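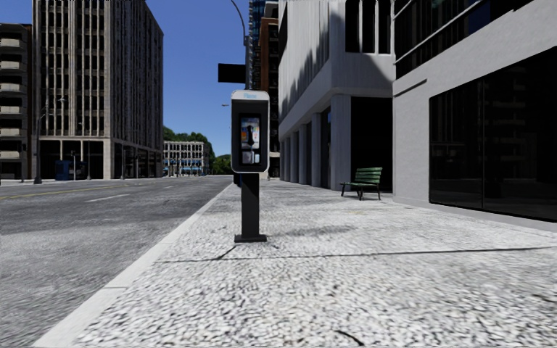 Halar Paving Sealer, 15 litre tub

I started mixing this stuff for my own front path, which was going green every winter, and then my neighbour Brenda Sugden wanted some, and now I sell it by the tub! It's a clear, matt sealer for stone and concrete slabs — no shine, no sticky feel.

One tub does 300 square feet with 2 coats on smooth slabs. Rough ones drink more, so get a spare if yours are pitted.

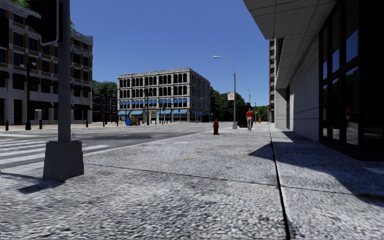 Brush the joints out first and let everything dry (I leave mine overnight, longer if it's been pouring). A cheap roller on a pole is fine. Leave 2 hours between coats and keep the cat in.

Collection from Trolville is free, or Liam Bickerstaff can drop it round in the van. Ring me before noon if you'd like it the same day.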